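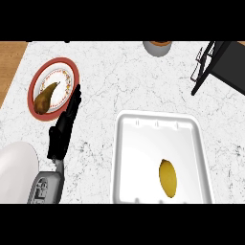 A brown pear and a plate with a red-orange rim.

April 28, 2019

My grandmother did not trust fruit from a shop. She had two pear trees behind her house in Shao, and she decided herself when we could eat from them. As children we were not allowed to touch the branches before she gave permission. My cousin Yuzhen Xia once ate seven hard pears in one afternoon, and she was sick until the next morning. We still tease her about it.

Now I live in Elulik for nearly 17 years, and I buy my pears like everybody else. It took me a long time to learn how. In January I started to write down what I bought and how many days it needed on the kitchen shelf. The green ones want a paper bag. The brown ones I press softly near the stem, and if the skin gives a little, I eat them the same day.

My husband prefers them cooked, with ginger and a spoon of honey. I make this when the evenings are cold, but for me it is a different food. My grandmother cooked only the ones which fell from the tree, and she gave us the syrup for our cough.

Yuzhen called last week. She says one of the trees is still standing and has flowers again. The other one came down in a storm two years ago, and her father kept the wood. She will ask him to save me a piece, large enough for a small spoon.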